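The Lastari is a wool-filled mattress topper with a cotton cover. It goes between the mattress and the fitted sheet and is held on with an elastic strap at each corner. We have made it in the Iserthorpe workshop since we moved out of the old Szabó building, and the pattern has changed very little in that time.

## Who it is for

Most people who order one have a mattress that is sound but too firm, or one that sleeps hot in summer. A topper will help with both. It will not fix a mattress that sags. If you can lay a broom handle across the bed and slide your hand under it in the middle, put your money toward a new mattress first.

We also sell a fair number for guest rooms and rentals, where the mattress came with the place and the owner would like visitors to sleep better without replacing it.

## Construction

The filling is carded wool, laid in crossed layers and tufted through by hand. Tufting holds the wool where it is put. Stitched channels look neater on day one, but the wool creeps along them and you end up with a thin patch under the hips.

The cover is a tight plain-weave cotton, unbleached, with a row of binding tape around the edge. There is no zipper. The cover is sewn closed, and if it ever has to come off, we do that here and sew it back on.

Corner straps are one and a half inches wide. They used to be narrower. Győző Katona, who cuts and sews the covers, asked for the change after seeing how many came back for repair with the elastic pulled out at the seam.

## Specifications

| | |
|---|---|
| Filling | 100% wool, carded |
| Cover | Cotton, plain weave, unbleached |
| Fabric weight | 345 thread count |
| Sizes | Twin, Full, Queen, King |
| Corner straps | 4, elastic, 1½ in. wide |
| Fits mattresses | 8 to 14 in. deep |
| Color | Natural only |

If your mattress is deeper than 14 inches, tell us when you order and we will fit longer straps. There is no charge for this, but it can't be done after the topper ships unless you send it back.

## Lastari or Briketti?

The Briketti is our other topper. It has the same cover with a thinner filling, and the tufts are closer together. It is firmer and a good deal lighter, so one person can turn it without help. A King Lastari really wants two people.

Choose the Lastari if you sleep on your side or your shoulders get sore. Choose the Briketti if you mainly want a layer of wool for temperature and like the feel of the mattress as it is. For a bunk or a daybed, the Briketti is usually the better choice, as the extra height of the Lastari can bring you close to the top of the guard rail.

## The first few weeks

Unroll it on the day it arrives. It travels compressed and needs air. Lay it on the bed with nothing on top of it for a few hours, then shake it from the short end and strap it down.

There will be a faint smell of wool. It fades within seven days in most rooms, sooner with a window open.

The topper will settle where you lie. This is normal for wool and it happens mostly in the first month. Turn it end to end every week during that time, and after that whenever you think of it -- once a season is enough.

## Sheets

A Lastari adds height, so check the pocket depth on your fitted sheets before you order. Standard pockets fit over the topper on a shallow mattress but will pop off the corners of a thick one. Flat sheets tucked under on all sides work on anything.

Cotton or linen sheets let the wool do its job. Polyester sheets and plastic-backed protectors don't, and we get a complaint about heat every summer that comes down to a protector. If you need one, put it under the topper.
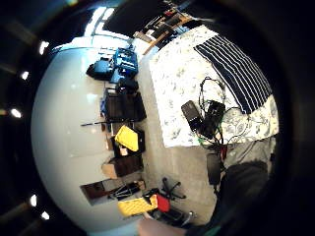
## Care

Do not machine wash the Lastari. The wool will felt and there is no way back from that.

- Air it over a rail or a railing on a dry day, out of strong sun.
- Vacuum both sides with the upholstery head, on low.
- Blot spills with cold water and a little wool soap. Dry flat, with air moving over both sides.
- Store it rolled, in cotton. Do not use vacuum bags.

Cedar blocks are fine in storage. We don't treat the wool against moths.

## Repairs and refilling

Straps, tufts and binding can be repaired at any time. Refilling is a bigger job: we open the cover, tease out the old wool, card it again and top it up with new. It takes up to three weeks, and you will need something else to sleep on meanwhile. Vilmos Gulyás handles the refilling and will give you a price once he has felt the topper; he won't quote from photos.

We don't take in refills during December.

## Ordering

Toppers are made to order and ship rolled in a cotton sack, which you should keep. Current lead time is some 14 working days for Twin and Full, a little longer for the larger sizes.

Prices on this page hold for orders placed from 1st March. Wool samples and cover swatches are free -- write to the workshop with your mailing address.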